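The Long Table at Stirkthorpe

The inventory for the upstairs kitchen ran to 614 entries. Charoen Suwannarat had been given five working days to check it. By the fourth he had reached the drawers under the window, and the valuer's office had rung twice.

He worked in the same order each morning. He unlocked the door, filled the kettle to the lower mark, set the ledger on the draining board and wrote the starting number at the head of a fresh page. The old woman had kept everything. She had also labelled a good part of it, in pencil, on strips of brown paper tape, and the labels had to be copied out exactly as found, with her spelling.

Entry 501 was a jar of buttons. Entry 502 was the lid of a different jar.

The firm was called Haugland and it settled estates. Its rules for domestic rooms filled nine pages, four of them on cutlery. An item was to be recorded where it stood, then lifted, examined underneath, and put back within a hand's width of where it had been. Food was not an item. Food was to be noted in the right-hand column, without a number, and thrown away on the last day.

On the Thursday he found the notebook. It was behind the bread tin, wrapped in a tea towel, and it was by some margin the most orderly thing in the house. She had written down how to prepare fruit for drying. Each fruit had a page. Each page gave the thickness of the slice, the weight before, the weight after, and the weather.

The orange took six pages. She had disagreed with herself over it for years. On the first page the slices were to be cut thin and laid flat, with clear space around each one. On the second she had crossed this out and allowed the edges to touch. By the sixth she had arrived at a column, one slice below another down the middle of the board, with a slight overlap permitted and the words "no harm in it" underlined.

He copied the titles of the pages and gave the notebook a number. Then he sat on the step stool and read the sixth page again.

The rules had nothing to say about testing a method. He looked, to be certain, in the section on papers and in the section on appliances. The Stotero drying cabinet under the counter had already been entered as "complete, condition not known". It could be argued that the condition of a drying cabinet was a matter for the inventory. He argued it to himself while he walked to the shop and had finished by the time he paid for the oranges.

She had been particular about the board. It was to be bamboo, with the grain clean and nothing cut on it beforehand but fruit. She had been particular about the knife as well, a short one stamped Trarkis that he had entered on Tuesday, and which held an edge far better than his own. The first orange he spoiled. The slices came out as wedges, thick on one side, and he ate them over the sink. The second went better. 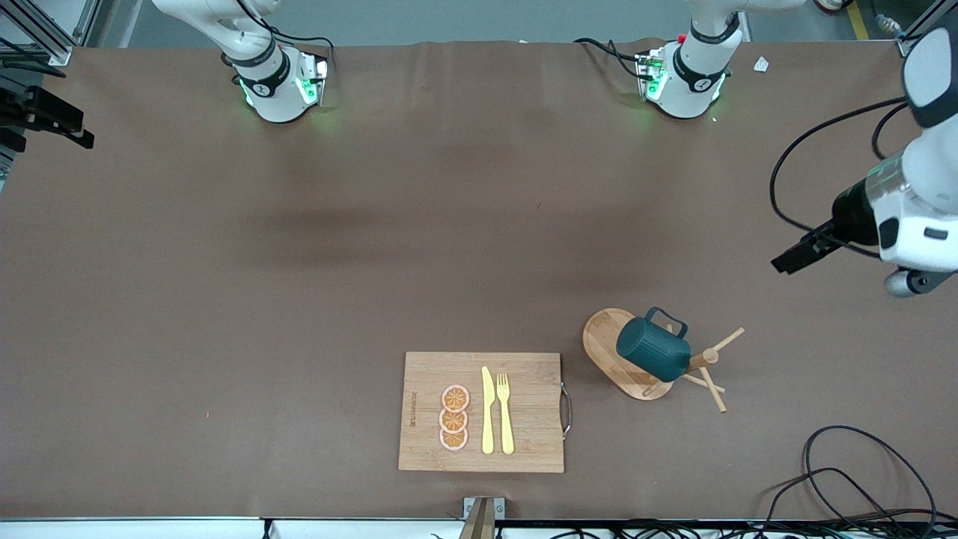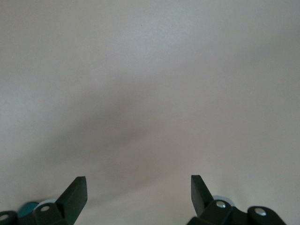 He read the sixth page a third time before going on. She asked for the slices to be weighed together and then left alone for as long as it took to write the figure down. The kitchen scales were entry 388. He carried them over, set them level with a folded envelope, and put a 100 gram weight on the pan. They read true.

He wrote the weight in pencil on a loose sheet. He wrote the weather, too - dry, light wind from the west. Then he laid the slices on the upper rack of the cabinet, closed the door and turned the dial to the setting she gave. A small fan started somewhere behind the panel.

In the ledger he found the line for the cabinet and struck out "not known". He wrote "working" above it and initialled the change, as the rules required.

It would need until the next afternoon. That put the oranges past the time he had meant to leave, and he telephoned the office to say that the drawers were taking longer than expected. The drawers were in fact taking longer than expected. The woman on the line asked how many entries he had left. He told her, and she said she would move the van.

He rinsed the knife, dried it and put it back in its place, blade to the left. Then he pulled out the next drawer, which was full of string, and wrote down the number.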